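化粧品の小分け販売について 講演メモ
2024年9月 Clorkwood勉強会

1 はじめに
自己紹介は短く。Dilitzで売り場づくりを担当して長いことだけ伝える。
今日の話は、小さい商品をどう並べ、どう値段をつけるか。対象は口紅、小瓶、試供サイズ。
最初に会場に聞く。最近、使い切った化粧品はあるか。手が挙がるまで少し待つ。

2 使い切れない量
店頭調査の結果を出す。回答者は200人。
半分以上が「使い切る前に次を買う」と答えた。理由は飽き、季節、色の失敗の順。
通常サイズを小さくしてほしいという声は、若い層に限らなかった。
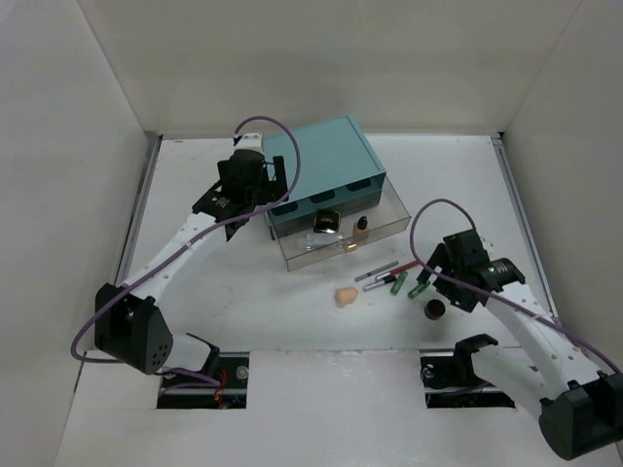
値段の話に移る。小分け品は割高に見られやすい。
Tawhiriの試供サイズは380円で始め、途中で190円の品を横に置いた。安い方だけが売れると予想していたが、両方とも動いた。
ここは質問が出やすい。原価の内訳は答えない。配布資料の2枚目を見てもらう。

3 棚の置き方
小さい品は倒れる、混ざる、奥に入る。
仕切りは低めにする。高いと色が見えない。
補充は開店前に一度、夕方に一度。Drorell店では夕方の補充をやめた週に問い合わせが増えた。
Perrine Hamelさんの指摘も紹介する。客は棚の前で手に取り、戻すときに元の場所を探さない。戻しやすさを先に考えるべきだという話。
時間が押していたら、補充の部分は飛ばす。

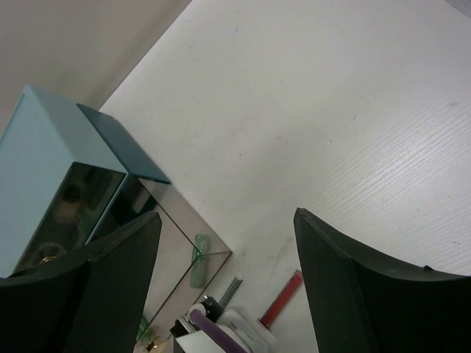 4 12月に向けて
贈り物用の詰め合わせは早めに中身を決める。
箱の発注は最低200個から。色違いを増やすと在庫が残る。
最後に質疑。先に出口側の席から受ける。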